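Finally finished Brastberg last night, well past when I should have been asleep, and I've been itching to talk about it with somebody. My husband doesn't read crime novels and the dog has heard enough. So you get it!

Some background first. I picked this one up at the library sale in May, in a bag of paperbacks I bought mostly for the two on top. Brastberg was at the bottom. I'd never heard of the author, Genivaldo Evangelista, and the cover is one of those gloomy lake-with-a-rowboat covers that could belong to any book printed in the last twenty years. I almost passed it along to my sister without opening it. Then we had a rainy evening and I was between books, and I read the first 50 pages standing up in the kitchen with dinner going cold on the stove.

The setup is pretty simple. Brastberg is a tiny town up in the mountains, population 1,332 according to the sign on the way in, and the sign matters, because one morning somebody has painted over the last number and made it a 1. The local cop, a woman named Awasthi who moved there for a quiet life after a bad divorce, figures it's kids. Then the man who runs the ferry across the lake doesn't show up for work. You can see where it's going, but I still got goosebumps when she drives back out to look at that sign a second time.

What I loved most was Awasthi herself. I get so tired of detectives who drink too much and haven't spoken to their kids in ten years. Awasthi talks to her daughter on the phone almost every night, and the calls are funny! They argue about a couch for half the book. She's bad at small talk and good at remembering what people ordered at the diner, and that second thing ends up mattering a lot in the last third (I'm not saying more than that). She also gets things wrong. There's one big mistake around the middle where I was pretty much yelling at her, and she has to live with it for the rest of the story.

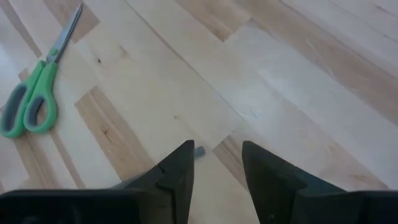
The other thing he does really well is the town. Everybody is related to everybody, and at first I was worried I'd need a chart. I did have to flip back a few times to work out which of the cousins owned the boatyard. But by the halfway point I knew them all, and I had a suspect, and I was very sure of myself. I was so wrong. I had it narrowed down to the pharmacist and I was ready to be smug about it, and then there's a short chapter, maybe three pages, that knocked the whole thing sideways. I went back and reread two earlier scenes to see if he'd cheated. He hadn't. It was all sitting there and I'd read right past it.

Okay, complaints. I have a few.

There's a whole side plot about a company called Rerkix that wants to buy up the lakefront and build condos, and it just sort of fizzles. We get a town meeting, a lot of shouting, a guy in an expensive coat — and then the coat guy leaves and we barely hear about it again. I kept waiting for it to tie in. Maybe it's there as a red herring, but for the number of pages it takes up I wanted more out of it. My guess is that an editor could have trimmed 60 pages from the middle and I wouldn't have missed one of them.

I also wasn't crazy about the diary sections. Every few chapters you get a page or two in italics from somebody whose name you don't know, and it's all very breathless. I know lots of people like that kind of thing. For me it's a speed bump, and italics give me a headache after a paragraph. I'll admit the last diary entry is good, and it hits differently once you know who is writing.

And the ending! I've gone back and forth on it all day. The case is solved, don't worry, he doesn't leave you hanging on the who or the why. But the final scene with Awasthi and the ferryman's wife stops very suddenly, and I turned the page expecting another chapter and found the acknowledgments. Last night it annoyed me. This morning over coffee I'd decided it was the right place to stop. Ask me again tomorrow.

A note if you're sensitive about this stuff: it isn't very gory, most of the violence happens before Awasthi gets there, but there is one scene in the ice house that I read with my shoulders up around my ears. No animals are hurt. I always check, and I know a few of you do too. The old dog at the boatyard is fine all the way to the last page.

There's a second book, called Masitport, with Awasthi on loan to a harbor town on the coast. The library has it, but there are 6 people ahead of me on the hold list, so it'll be a while. If you've read it please don't tell me anything except whether she ever bought the couch.

In the meantime I've started one of the two paperbacks I wanted from that sale bag, and I'm four chapters in and can't remember the main character's name. I'll give it until the weekend.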